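Ticket: Wrist camera view goes blank of gripper during hand-guided demos, replay drifts on plate task
Project: Skollberg
Component: Cludex recorder, wrist camera, hand-guiding
Opened: January 25, 2019
Priority: Normal
Status: Resolved, one follow-up open

Reported problem

We are teaching the arm to move to a plate on the table, close the gripper on the rim and lift. The demos are done by hand: press the guide button, walk the arm through the motion, release, save. Recording works and the files open. When we train on them and replay, the arm comes down beside the rim instead of over it. The miss is always to the same side. It closes on nothing and the run times out.

Replaying a single demo straight from the joint log is fine. The arm goes where it was led. So the joint data looks good and the trouble is somewhere between the camera and the policy.

What the wrist camera gives us near the plate is below. No fingers in view at all, only plate and table.

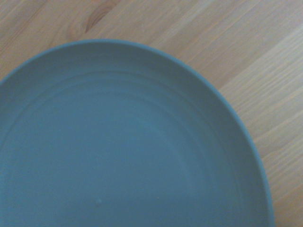 In the Granitora test cell the same camera model shows both fingertips along the bottom of the picture, and the replay there lands on the rim. We copied their config without changes, including the camera offset.

Steps to reproduce

1. Start Cludex, load the Skollberg plate profile.
2. Put the arm in hand-guiding mode.
3. Lead the gripper to the rim, close, lift, open, return.
4. Save and repeat until the set is full.
5. Train with default settings, replay from the home pose.

Happens every time on this arm. Have not seen it on the other one.

Log

Entry 1. Checked time sync first, as the pattern could be late frames. Compared camera timestamps with joint timestamps for a full demo. Clocks agree. No dropped frames in the file. Ruled out.

Entry 2. Cleaned the lens and locked exposure. The wood near the plate comes out very pale on one side and I wondered if auto exposure was moving between demos. It was, a little. Locked it anyway. Retrained on a new set and the miss is the same size and the same direction.

Entry 3. Asked for the bracket part number. This arm has the Ghoneim bracket, the older one with two slots. The Granitora cell has the fixed version. The slots let the camera be tilted and there is no stop or mark for the right angle. The offset in the config is only correct for the fixed bracket.

Entry 4. Confirmed. Loosened the bracket, tilted the camera back toward the gripper until the fingertips showed in the preview, tightened it again. Ran the camera-to-hand calibration instead of using the copied offset. The new value differs from the copied one in the same direction as the miss.

Entry 5. Also looked at how the demos are being led. Some of the saved motions have the arm stopping dead over the plate while the person changes grip on the wrist. The recorder keeps writing through the stop, up to 2,000 samples in the worst file, and the policy learns to hover there. Please trim these or redo them. Lead from the wrist housing with one hand and keep the other free for the gripper command. Watch the cable as well — if the loop catches, you feel it as drag and start steering against it.

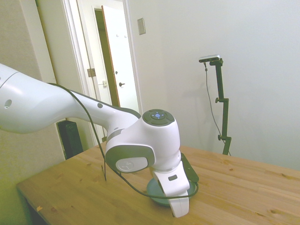
Arm over the base plate, side camera on its stand behind the table.

Entry 6. Old demos can't be corrected by changing the offset afterward. The training images have no fingers in them and the new view does. Moved the old set to the archive folder and marked it as not for training. Recorded 100 new demos with the tilted camera, stops trimmed.

Entry 7. Trained on the new set and replayed from home. The gripper now comes down over the rim and closes on it. Two replays failed, both with the plate pushed far toward the wall, outside the area covered by the demos. Treating that as a coverage issue and not part of this ticket.

Cause

Camera angle on the slotted bracket did not match the offset in the copied config. Long pauses in the hand-guided demos made the hovering worse but did not cause the miss.

Fix

Camera tilted so the fingertips are in view, calibration run on this arm, exposure locked, demos recorded again.

Before recording on any arm with a slotted bracket

Open the preview and check that you can see both fingertips with the gripper open. If you can't, stop and adjust the camera. Run the calibration after any change to the bracket, even a small one. Do not copy the offset from another cell.

Follow-up

Cludex should warn when the camera offset in a profile was not measured on the connected arm. Separate request filed, planned for the May release. Leaving this ticket linked to it.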